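# The Bowl Page

A small gallery for a small subject. Mitsuko Arai asked for "something about dishes" to fill the December slot, and I had already spent my good ideas on the colander. So, bowls. One bowl, mostly.

I own 11 of them, and I use the same one every day while the other 10 sit in the cabinet being an investment. The favorite is always wooden, always round, and always the one that can't go in the dishwasher. I have been told this by the label, by my mother-in-law, and by Dirk Wuyts, who once put a nice salad bowl through a pots-and-pans cycle and got back two halves of a nice salad bowl.

What wood wants, according to people who talk to wood, is a sponge, a little warm water, and a towel right after. No soaking. Oil when it starts to look thirsty. I do the sponge part faithfully and the oil part when company is coming.

A word on sponges, too. Mine is green until it is gray, and then it is promoted to the floor. Feng-yi Kan replaces hers on the first of the month, like rent.

**Sponge, bowl, some pressure.** Green on the ends, squashed in the middle.

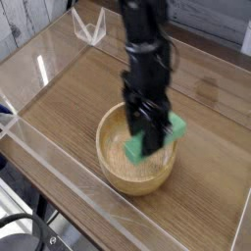

**The bowl, nothing but the bowl's own inside in it.** Thick rim, shallow basin, honey-colored. I could look at that grain for longer than I'd admit at dinner.

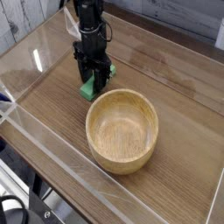
Thongchai Sriwong wants it known that he prefers ceramic and considers all of this a lot of fuss over a salad. He also eats cereal from a measuring cup, so weigh that as you like.

For oil I have been using the Skuriter kind, applied with an old sock. Let it sit overnight, wipe off what's left, and try not to put soup in it the next morning. I put soup in it the next morning. It was fine, if a little slippery.

Next month is wooden spoons. Sum-yee Sin has offered to lend me hers, and I've seen the drawer, so it may run to two pages.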